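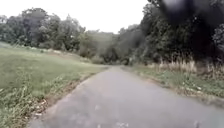
Notebook 4, p. 37

August 22, 2020

Infiltration, Stendbridge plot, second series. Double ring, inner ring driven to 90 mm. Prefilled 20 min before the first reading.

Ring A: steady at 835 ml per interval after the fifth top-up. Ring B still falling when stopped. Suspect a root channel; repeat 400 mm further upslope.

Path edge: asphalt crumbling into the soil, no kerb. Runoff from it goes straight to the verge, so keep rings well inside the grass.

Zinash has the bulk density cores. Oven was full, so they go in tomorrow. Mesfin to check the 2,000 ml cylinder against the balance, as it read high last time.

To do: new float valve, relabel core tins 6 to 9.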